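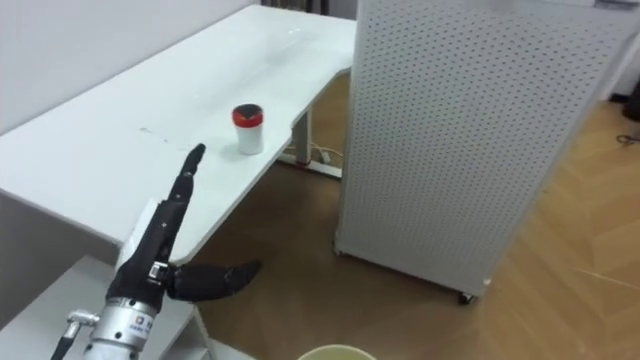
The Cup Can Wait

Jul 18, 2024

The pitch to the staff at Palus was that the robot would take the small jobs. Clearing cups, moving mail, putting things back where they belong. Everyone at the claims processor would get a bit of the day back, and the office would look better for it.

Haris Khokhar has worked there long enough to remember the last thing that was going to give him his day back, a scheduling program that now takes up most of his mornings. He handles office services on the third floor. Since April his job has also included what the contract calls "floor readiness."

"I used to pick up a cup and walk to the kitchen," he says. "Now I check the desk is clear enough for the hand to pick up the cup. Then I log it."

The log had 771 entries when I visited. Each one is a pickup that needed a person to step in, or to sign off afterward. Ghauri, the consultancy that brokered the deal with the supplier, Odex, prefers to call them learning events. Its slides promise a fully hands-off floor within 3 years, a figure nobody I spoke to could source.

What has changed is easier to see on the schedule. Two evening cleaning shifts are gone. The people who worked them were offered places at the Pustmont site, a long bus ride away, and one accepted. The desks still get wiped, by Khokhar or by whoever is sitting at them.

Management says no jobs were lost to the robot, and points out that the shifts were under review already. Khokhar has asked for a raise to match the new duties. He was told it would be looked at once the trial ends. The trial has been extended twice.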